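Flultley wants 2,000 good grabs before it trusts the arm alone

MUMPORT -- Tote sorting at the Ruddock warehouse has a new trainee, and it learns slow. Parts firm Flultley started gathering examples there in September for a system meant to pick small goods out of plastic crates and set them on the line. The target is 2,000 usable runs. So far they have a bit over half.
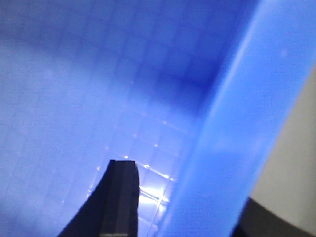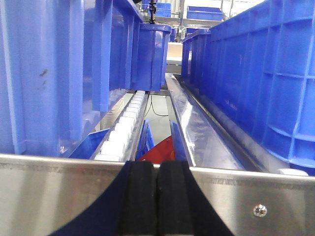
Views from the gripper's own camera during work at the Ruddock site.

Each run goes the same way. A person steers the arm by hand controls from a desk nearby, reaches into a crate, gets hold of something, moves it, lets go. The arm's joint positions are saved along with the video. Then again. And again, with the crate shifted a bit or the item lying a different way up.

"People think the computer is sat there working it out," said Lertchai Panyasiri, who runs the collecting for Flultley. "Right now it's us doing the working out. It gets to copy later."

Shifts are short on purpose. Twenty minutes on the controls, then swap. Panyasiri said tired operators get sloppy and the sloppy runs teach the wrong thing -- early on the group kept everything, and the first trained version picked up a habit of stopping dead over the crate for a second or so before going in. Two of the operators had been doing the same thing while they checked their screens. Those runs have been pulled.

The camera view is the hard part, by most accounts. Close in to a crate wall the picture can go nearly all blue, with glare off the plastic, and there isn't much for the system to tell one spot from another. The team could have put up softer lamps. They chose to leave the warehouse lights as they are, on the thinking that the arm will have to work under them anyway.

"We did try it with nice lighting, over at Grudholm," said Coralie Te Moana, operations lead at Ruddock, talking about an earlier trial at the company's smaller depot. "Worked great there. Came here, fell over. So now we do it in the real place with the real mess."

That Grudholm trial ran to 200 examples and was shut down in the spring. None of it is being reused, Te Moana said, except for the labels sheet.

Labels take up more of the day than the picking. After each batch somebody goes through the video and marks where the grab begins, where it ends and wether it counts. A slip that gets rescued is kept and tagged as a rescue. A full drop is kept too, in a seperate folder. Anything where the operator bumps a crate wall hard gets tossed, though Panyasiri would like to hang on to those as well and the two sides are still talking about it.

Operators are regular Ruddock floor staff who put their names down. They get their normal hourly rate plus a small extra for desk time. No experience needed, half a day of practice first. Te Moana said the best of them so far came off the returns bench and had never used a game controller in her life. Worst was a keen gamer. Too fast.

Workers had asked in the summer if the project meant fewer jobs. Ruddock's answer, sent round in a staff note, was that the arm is for the overnight crate line, where the company has had trouble filling shifts. The note made no promise past next year. Asked about that, Te Moana said she couldn't give one and wasn't going to pretend.

Cost of the project was not given. Flultley is paying for the arm and the people who look after it, Ruddock gives the floor space and the staff hours, and both firms get use of the recorded runs. Flultley may use them to train systems for other customers but can't pass along the raw video. That part took longer to agree on than the rest of the contract, Panyasiri said.

Collecting goes from 6 a.m. until the lunch break, when the line gets busy and the floor space is needed back. On a decent morning the team gets about 20 runs an hour. On a bad one, far less -- a loose cable ate most of one morning last week, and the day after that the clocks on two computers had drifted apart and nothing lined up. Those runs may be fixable. Someone is looking.

First training round on the new set is planned once the count hits the target. After that the arm gets tried on crates it hasn't seen, packed by staff who haven't been part of the project, with an operator at the desk ready to take over. Panyasiri wouldn't guess at a success rate. He did say if it freezes over the crate again he'll know who to blame, and that one of the two is him.

Ruddock staff who want a spot at the desk can sign up on the sheet by the shift office. Names in by end of month please, Te Moana said. Morning crew gets first pick of the slots.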